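Trikotham merino base layer, sizing and pilling

hollenstein_hal
Posted 28 December 2022
Bought the Trikotham long sleeve in June, size large, and it fit like it had opinions about my lunch. Exchanged it for the XL, which could house a second, smaller man. Has anyone found the size between these two, or does it live only in the size chart?

dtuncer
It runs narrow in the chest and long in the arm. I assume their fit model is a heron. Size up and wash it warm once. Mine came down nicely.

hollenstein_hal
Warm? The label says cold, flat dry, no wringing, and I think no eye contact.

Kamarul Yeoh
Please don't wash it warm. I shrank two Bunolecks that way and the sleeves went before the body did. If you want a closer fit, buy a closer fit. The Lovell crew neck is cut the way Trikotham thinks theirs is.

dtuncer
Bunoleck is a looser knit, so of course it shrank. I've done three Trikothams warm with no trouble. The Lovell has that side seam that saws at you under a backpack strap.

Kamarul Yeoh
The seam is under the arm. Where are you wearing your backpack?

oldsock857
Sizing I can live with. Pilling is what gets me. Eleven wears and the underarms looked like a sheep in a bad mood. I wrote to them and they suggested a sweater comb, sold separately.

hollenstein_hal
Comb ordered, God help me. I'm keeping the XL and will wear it over things like a tarp.
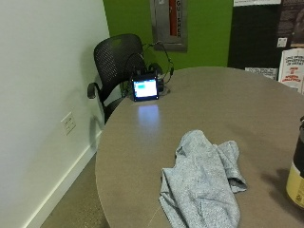 Duygu Tuncer thinks the tarp plan is surrender, and says so by wishing you luck tucking it in. One warm wash, thirty minutes, and you'd have a shirt.

Kamarul Yeoh
You'd have a shirt for your nephew.

oldsock857
Does the Lovell pill? Asking before I give anyone else money.

Kamarul Yeoh
A little at the cuffs. Less than the Trikotham.

dtuncer
Everything pills. Buy the comb.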